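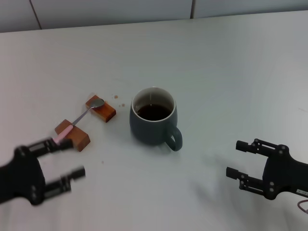
**How long must the Lonix humidity sensor settle before calibration?**
Allow 40 minutes after power-up.

### 4. Calibration

1. Close all windows and doors.
2. Hold SET until the display shows CAL.
3. Enter the reference value – use the dial, then press SET.
4. Wait for the tone.
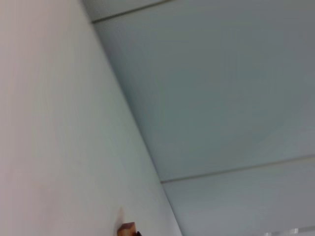 *Upper wall and ceiling line.*

**Note:** Mount the sensor below the ceiling line, on an inside wall.

**Caution:** Do not calibrate while a humidifier is running.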